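3.2 Materiais e procedimento de recolha

O estudo incidiu sobre a conservação de etiquetas de papel em coleções documentais de pequena dimensão, com base no acervo do Arquivo de Serdale. O conjunto analisado compreende 1.818 etiquetas, distribuídas por quatro séries de correspondência comercial e por um núcleo avulso de recibos, sem inventário anterior.

Cada etiqueta foi avaliada segundo a escala de Winton, que classifica a perda de legibilidade em três níveis: ligeira, parcial e extensa. A avaliação foi feita por dois leitores independentes, em sessões separadas, com luz difusa e sem recurso a ampliação. Nos casos de desacordo – mais frequentes nas etiquetas manuscritas do que nas impressas – prevaleceu a classificação mais severa, conforme o protocolo Laryea.

A humidade relativa do depósito foi registada de forma contínua entre março e setembro. Os valores foram depois cruzados com a posição das caixas nas estantes, uma vez que as prateleiras inferiores da ala norte apresentavam manchas de oxidação junto aos agrafos. As etiquetas com adesivo de origem animal foram tratadas como grupo autónomo na análise estatística (ver Tabela 2).

Não foram incluídas as etiquetas substituídas durante a reorganização do fundo Lokance, por não ser possível determinar o suporte original. A numeração antiga, quando legível, foi transcrita sem correções e conservada em campo próprio da base de dados. A Figura 4 encerra a presente secção; os resultados por série são apresentados na secção 3.3.

Figura 4

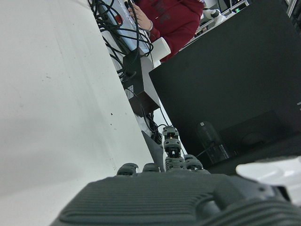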